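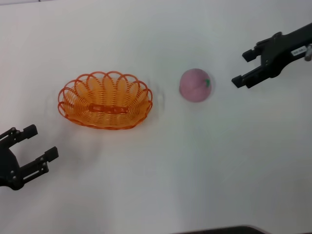
Posted by Noeline Mudgway
17th May
Filed under: bench notes, money

Equipment round is open again, so the notebook turns into a shopping list for a while. Lachlan Faulkner wants a single page from us with a total at the bottom. I have a page of crossings-out and a total that moves whenever I look at it.

Where we stand: peach into basket, two arms, white table. We have plenty of ideas for harder tasks and they all seem to start with the words "once we've bought". The basket and the peach came out of petty cash and remain the best value in the room. If everything on the wish list had their price-to-usefulness ratio I could go home early.

Grippers first. The quote from Ullar is for one spare, complete, at 3000. Their other option is a finger kit at a much nicer price, which covers pads, links and screws but not the housing. I asked what happens if the housing goes. They sent me the quote for the complete one again. Fair enough.

My feeling is two finger kits now and the complete spare in the next round. Lachlan's feeling is the other way about, on the grounds that a dead gripper stops a two-armed task dead and a worn pad only makes it ugly. He's right, annoyingly, but he also isn't the one who has to explain a line with three zeros in it. Left both versions in the spreadsheet, tabs marked L and N. Please don't merge them. Somebody merged them in March and we very nearly ordered both.

Check before ordering: does the Ullar kit fit the older wrist pattern? Their drawing says yes, the footnote under the drawing says "see drawing".

Table. I had a line in for a new top from Dinska with a threaded hole grid. Took it out. Put it back. The plain white surface is kind to the vision side, soft shadows and nothing for the detector to fall in love with, and a grid of holes would be 31 new ways to lose a screw. Against that, every time we move a fixture we measure it in again by hand, and that's an hour of somebody's life. Compromise: drilled border, plain middle. Dinska calls this a custom part and you can hear them sharpening the pencil. Asked for a price anyway.

Lights. One side of the table is a bit dimmer than the other and has been for as long as I've had opinions. Two panels on stands would fix it. Cheap, dull, will be the first thing cut. I've listed them as "calibration equipment" this time.

Props. Want more of them, and different. One soft-looking pink peach teaches you a lot about one soft-looking pink peach. Asking for a tub of assorted play food and 4 more baskets, at least one with straight sides and no fancy rim. The orange one is all loops and holes, lovely to look at, and I'd like to know how much of our grasp planning is about baskets and how much is about that basket. Whole line comes to less than the delivery charge on the gripper.

Service contract. Magalhães offers 16 months for the price of a year if we sign before the round closes. Read the terms twice. Consumables excluded, travel excluded, "operator-induced events" excluded. I tried to think of an event we hadn't induced and am still thinking. Would sooner put the money in a drawer labeled Spares.

Storage, very last. If we do get all this it has to live somewhere, and the shelf is full of boxes from the previous round. Stusmont has a used cabinet, lockable, we collect. Lachlan has offered his van, in writing, and I've saved the message.

To do
- Ullar: wrist pattern, in words this time
- Dinska: price for drilled border
- Lachlan: pick a tab
- Me: total. Then leave it alone.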